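4.2 What a made bed is taken to be

The households in Pakulton were generous with their opinions on this point and stingy with agreement. Asked when a bed counts as made, respondents gave us 686 usable answers, a figure reached after discarding those which consisted of the word "never" and one which was a drawing. We had gone in expecting a dispute about pillows. Pillows hardly came up. The argument, where there was one, was about the top layer: how far it should reach, whether it should lie flat, and who in the house was entitled to say so.

Three positions can be pulled out of the replies without doing them much violence. The first, which we call the full standard, holds that the top layer must cover the mattress on every open side and hang evenly. The second, the sleeper's standard, asks only that a person could get in at night without first having to find anything. The third is harder to name politely. Its holders regard a bed as made if the door can be shut on it. Cantero's early coding sheet labelled this group "optimists", and the label was in use for most of October before Shakya objected that it flattered them.

We had assumed that these positions would belong to people, in the way that a taste for strong tea does. They belonged far more to beds. The same respondent would defend the full standard for the double bed in the front room and the sleeper's standard for anything narrow, anything against a wall, and anything slept in by a person under twelve. One mother in the Hosness Road terrace ironed her own pillowcases and described her son's bed, with no sign of strain, as "fine, it's got a blanket on".
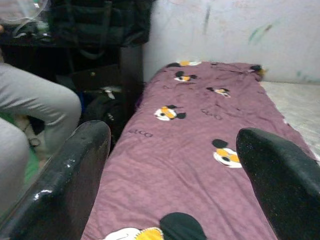 Figure 3. Narrow bed with printed blanket.

Narrow beds cause trouble out of proportion to their size. A throw bought for its pattern is seldom bought for its measurements, and several respondents seemed surprised to be asked whether the two had been compared. The result is a decision, taken daily and mostly without thought, about which side goes short. In Figure 3 the blanket reaches the far wall and leaves a pale strip of sheet or mattress showing along the right. Under the full standard this bed fails. Under the sleeper's standard it passes with room to spare, and when we put the arrangement to the panel, the panel passed it by a wide margin, several members adding that the mice were nice.

The remark about the mice deserves more attention than we first gave it. Patterned covers were judged more kindly than plain ones throughout, and the kindness was greatest where the pattern had faces. A plain cover is read for its surface: people look at the creases because there is nothing else to look at. With a cartoon head on it, the same crease becomes something that has happened to a mouse, and the eye moves on to the next mouse. The soft wrinkling across the blanket in Figure 3 drew no comment from any panel member. A plain grey cover of comparable untidiness, shown in the same sitting, was called "slept on", "sat on" and, by a retired ward sister, "a disgrace".

There is a second effect, to do with direction. A repeating stripe gives away a crooked blanket at once, and respondents with striped covers reported going back to straighten them. Scattered heads that face different ways, one of them tipped on its side, offer the bed-maker no line to be judged against. We think this is a large part of their appeal in family homes, although the shops we spoke to put it down to children liking mice. The buyer at Markance, a bedding shop of long standing, told us that she had never once been asked for a cover on the grounds that it hid bad work. She then asked us which ones did.

We were less successful with time. Our diary forms asked for the minutes spent on each bed, and the Bako kitchen timers we issued for the purpose were mostly put to use on eggs. Of the 2,002 diary entries returned, a good many give the same figure every day, and a fair number give it in the same ink, evidently on the same Thursday. We report no averages. What can be said is that respondents believed they spent about 2 minutes on a child's bed, and that those who were watched while doing it pulled the blanket up once, looked at it, and left the room.

Whether being watched made them slower or quicker is taken up in 4.3, along with the matter of the dog.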